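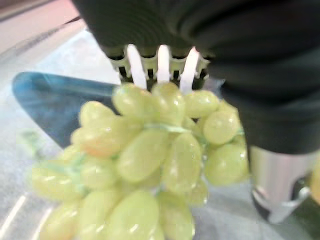
From: Talha Niazi
To: kodstead-growers list
Date: 02/03/2022
Subject: Re: [kodstead-growers] Pruning old vines, and the bird netting

On the netting first, as it has a deadline. Dogar will hold the November price on the 13 foot rolls until the end of the month. After that it goes up. If you want a roll, write to me off the list with your plot number and I will add you to the order. I am not collecting money yet.

Now to the pruning question:

> We took over plot 80 last fall and it has four table grape vines
> along the back fence. The people before us had let them go. There
> are canes up in the neighbor's plum tree and a lot of bare old wood
> low down. Last summer we got plenty of leaves and a few small
> bunches that never sweetened up. I have read that you can take off
> nine tenths of the growth and I have also read that you should never
> cut into old wood. Which is it? And is it too late now? The buds
> look tight but we have had some warm days.
>
> Also, does anyone know what variety these might be? Green, oval,
> seedless. The tag on the wire says Binach but I can't find a grape
> with that name.

It is not too late. I prune mine in the first half of March most years. The cuts will drip sap if you leave it until the weather warms up. It looks bad but I have never lost a vine to it. What I would avoid is pruning in a hard frost, or knocking the buds off by dragging canes through the wires once they have started to swell. Cut the long canes into short pieces and lift them out.

Both things you read are partly right. Removing most of last year's growth is normal, even on a healthy vine. The fruit comes on new shoots that grow from last year's canes, so you need to keep a few of those canes and get rid of the rest. Last year's canes are smooth and light brown, pencil thick if you are lucky. Anything gray with shaggy bark is older.

The old wood is where you should slow down. A vine will usually push new shoots from low on the trunk after a heavy cut, but those shoots often have no fruit the first year. With four vines I would do two hard this year and two next year. You will still get something to eat in the meantime.

For the two you leave alone, pick two good canes on each, as near the trunk as you can find them, and tie them along the bottom wire. Leave a spur with two buds near the base of each one for next year's canes. Then cut out everything else, including whatever is in the plum tree.

Small bunches that don't sweeten are usually too much leaf and too much shade. Thin the shoots in early summer and pull leaves off the morning sun side once the berries are pea sized. Go easy on the manure. Plot 80 had a lot of it dumped along that fence a few years back and I doubt it needs any more.

Binach is the nursery, not the grape. They used to sell at the Clunia market and their tags had the nursery name in big letters, with the variety on the back in pencil. Turn it over and see if anything is left. If it has washed off, bring a bunch and a leaf to the shed in September. A leaf helps more than the fruit does – green seedless grapes look very much alike.

The long loppers are back from sharpening and are hanging inside the shed door. Please wipe them down before you hang them up again.

Talha
plot 13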